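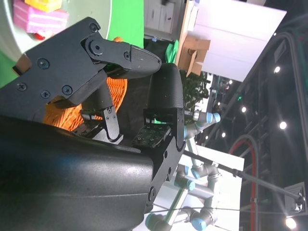 Photo jointe par yeoman_33

Accueil Forums Soupes et bouillons Rechercher Connexion
Temps de lecture : 2 min

Soupe à l'oignon : trop sucrée à chaque fois, help

yeoman_33
12 mars 2019
Bonjour à tous, vite fait avant de partir au boulot. 700 g d'oignons jaunes, beurre, feu moyen, 28 minutes en remuant. Bouillon cube. Résultat : du sirop. Mes gamins adorent, moi non. Je rate quoi ?

wuvano
28 minutes c'est rien du tout. Tes oignons sont blonds, pas caramélisés. Faut une heure, petit feu, couvercle au début. Là tu auras de l'amertume pour équilibrer.

flelletti
Pas d'accord. Plus tu cuis plus c'est sucré en bouche, une heure il va aggraver son cas. Le souci c'est l'acide. Vin blanc sec, tu déglaces bien à sec, deux fois. Et vire le cube.

wuvano
Une heure BIEN colorés, j'ai dit. Pas confits tout mous. Sinon oui pour le vin.

yeoman_33
Ok j'ai du vin mais aussi une bière brune 33 cl au fond du frigo. Ça marche la bière ?

flelletti
Brune = malt = encore du sucre. Non.

ernis
Ben si, une brune amère ça passe très bien, ma belle-mère fait que ça. Par contre goûter avant de saler, ça réduit. Et perso je sers dans des bols à pied, ça reste chaud plus longtemps que dans l'assiette creuse. Blancs, tout simples :
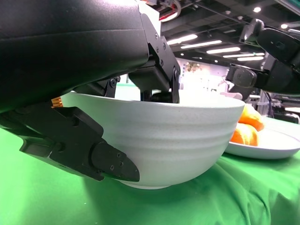 Jovita Cárdenas : pour la bière je rejoins flelletti, j'ai essayé en octobre, on aurait dit du pain d'épices. Un trait de vinaigre de xérès hors du feu, une cuillère à café, pas plus. Ça change tout et pas besoin de déboucher une bouteille.

wuvano
Vinaigre à la fin bof, on sent que ça. Au déglaçage à la rigueur.

Jovita Cárdenas
Pas le xérès, il est rond. Avec du vinaigre d'alcool je dis pas.

yeoman_33
Bon. Refait hier soir : 50 min, vin blanc, bouillon de boeuf maison d'un copain. Nettement mieux, encore un poil sucré. Je tente le xérès la prochiane fois. Et le fromage, comté ou gruyère ?

flelletti
Comté.

ernis
Gruyère suisse ! et le pain rassis frotté à l'ail, surtout pas de biscottes

wuvano
Ouvre un autre sujet pour le fromage stp, sinon on y est encore demain. Il y en a dejà un épinglé je crois.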